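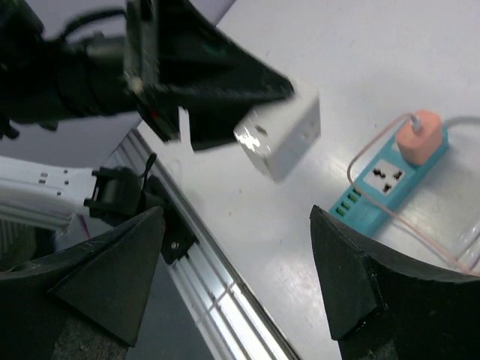

Fig. 8.1 A white plug adapter held over a tabletop.

Chapter 8
Signed, Then What? How Treaties Get Ratified

The first treaty I ever read all the way through was a ferry agreement. I was a graduate student, I had a desk in the basement of Nguyen Hall, and my adviser, Nkrumah Asamoah, dropped a stapled packet on it one Friday and told me to come back when I could say whether it was in force. I figured that would take me ten minutes. It had two signatures on the last page, a seal, even a photo of the ministers shaking hands! Of course it was in force.

It wasn't. It had been signed in September, the two river towns it covered (Malow on one bank, Kovik on the other) had held a little party with a brass band, and then the thing had gone to two national parliaments and sat there. One approved it in the spring. The other sent it to a transport committee, had an election, and forgot about it. I spent the whole weekend finding that out, and I've been hooked on this stuff ever since.

So this chapter is about the stretch between the signature and the day a treaty starts to bind anybody. In Chapter 7 we stayed in the negotiating room, with the drafts and the square brackets and the arguments at two in the morning. Now everybody goes home, and home is where a lot of agreements run into trouble.

A few words you'll need

Signature, for most big treaties, tells the other side that your government likes the text and plans to go ahead with it. A country that has signed is expected not to wreck the purpose of the deal while it makes up its mind, but it usually isn't bound by the details yet.

Ratification is the formal yes to the other countries. People mix this up with the vote in parliament all the time, and I did too for longer than I'd like to admit. The vote is a domestic step. It gives the government permission. Ratification happens when the government sends a document (called an instrument) to its partners, or to whoever has agreed to keep the paperwork. That keeper is called the depositary, and you'll see the word a lot.

Entry into force is the date the treaty starts to work. The text itself will normally tell you how to find that date, and it's nearly always in the last few articles, so flip to the back first. I still do.

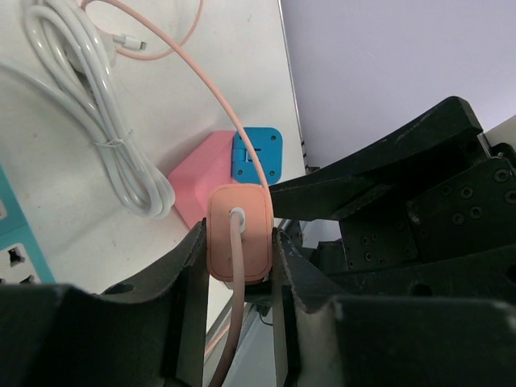 Fig. 8.2 A peach-colored power adapter with a charging cable in its USB port.

The Malow–Kovik ferry

Let's go back to my ferry, because it has nearly everything we need in one small package. The agreement had 8 articles. Six of them were about boats: who could run them, who inspected them, what happened if a passenger showed up with no papers. Article 7 dealt with disputes. Article 8 said the agreement would enter into force 30 days after the second of the two governments told the other, in writing, that its own legal steps were done.

Read that again slowly, the way Asamoah made me. The clock starts with the second notice. The first government had sent its letter promptly and then couldn't do a thing except wait. In Malow they'd already built the new landing, and the mayor had a very long file of letters asking the capital what was going on. I got to read that file later, and by the end of it he had given up on "Dear Minister" and gone straight to the question.

Why had the other side stalled? I went in assuming somebody hated the deal. I looked for a villain for weeks! What I found was a busy committee, a change of government, and a rule that unfinished bills died when the old parliament did. The new ministry had to send the whole package over again, and the person who knew about it had moved to a different office.

Things like that come up over and over in the cases later in the chapter, so keep an eye out for them. When a treaty is stuck, students tend to write essays about grand strategy. Sometimes that's right. Check the calendar first, though.
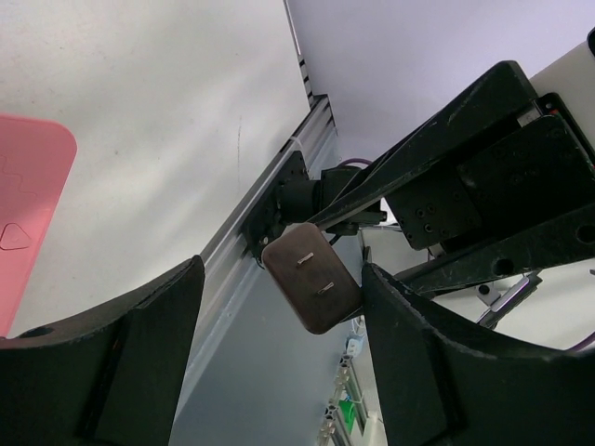

There's also the question of who gets a say. In some systems one chamber votes, in some both do, and in some the government can handle small technical agreements by itself. Federal countries may have to bring their regions along as well, and a few have to hold a referendum if power is being handed to an outside body. Our longest case, the Restham fisheries agreement, had to get past a national vote and then a regional one. The region's public consultation drew 3462 written comments, and a good number of them were about parking at the harbor. (I love those. We'll read a few in Section 8.3.)

Before you go on, find a treaty your own country has signed, any treaty, and turn to its final articles. Write down what has to happen before it enters into force, and who is the depositary. Then see whether it has happened. Bring your notes to class, and bring them even if you got stuck, since Section 8.1 starts with exactly the places where people get stuck.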